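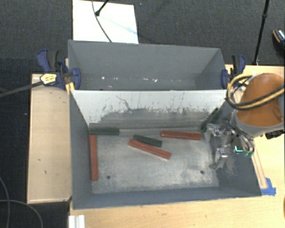

Pindel Cell: Bin, Clamps and Cables

Welcome to the upkeep gallery for Pindel, our block-sorting cell at Tulton! I love this little setup and I get to fuss over it every Tuesday morning before the first run, usually with Imad Dabbas reading the checklist out loud (all of it, every time).

The divider. Red and green blocks share the front compartment, and the wall behind them has taken a beating: off-white up top, ragged dark gray lower down. Repainting is set for January and I can't wait!

The clamps. A blue and black bar clamp on each side holds the bin. Squeeze both triggers again after 300 cycles, then check the blue pads.

The arm. We wipe down the orange housing and go over the gripper bolts by hand. The yellow and black cable bundle gets a slow look all the way round the loop, and at 3000 cycles Manouchehr Ghorbani goes through the finger joints with us – my favorite job on the whole list.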